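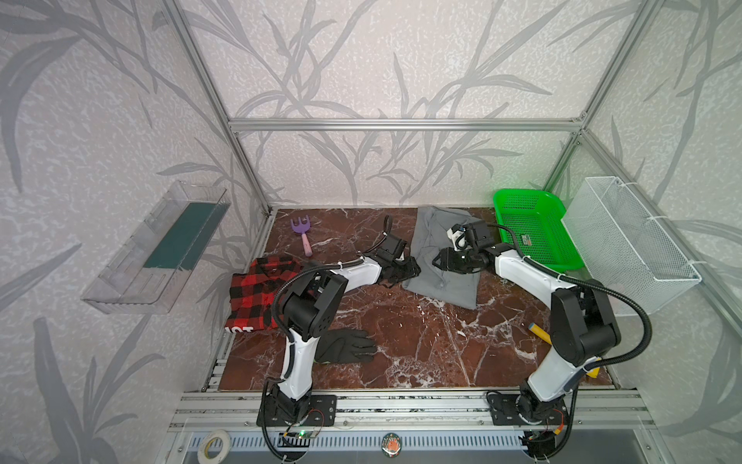 Oddveig Maslanka

Film Comedy, Unit 6: The small town against the outsider

Last unit we looked at the couple as the center of a comedy. Now we move to the town. Many comedies begin with a place where everybody knows everybody, and then a stranger arrives with a plan. He may want to build something, buy something or close something. The plan is serious for him, and it becomes funny when it meets the habits of the people.

Our main film is Welcome to Hummont. A company called Skandoletti wants to put a factory on the town's picnic field. The mayor is in favor, his wife is against, and both must sit at the same breakfast table. Please notice how the breakfast comes back several times. First they talk over each other, later they only pass the butter. The quarrel about the field is at the same time the quarrel of the marriage, and the director does not need to explain this to us.

Terms for this unit

Public plot: the conflict which concerns the whole town.
Private plot: the conflict inside the house.
Crossing scene: a scene where one plot disturbs the other. In Hummont it is the dance, when the wife must choose between her speech and the waltz.
Running gag: a joke that returns each time with a small change. Look at the broken town clock.

The second film, Trurkine Harbor, uses the same pattern but the outsider is a woman, and the town is cheating her from the first day. Compare the two arrivals. Whose side does the camera take when the train doors open?

Reading: the course reader, from page 50, the chapter on town meetings in comedy.

Written work: choose one crossing scene from either film and explain what each plot gains from it. The limit is 2000 words. Do not retell the whole story, I have seen the films. Papers go in the box outside room 14, before noon on the last day of classes in February.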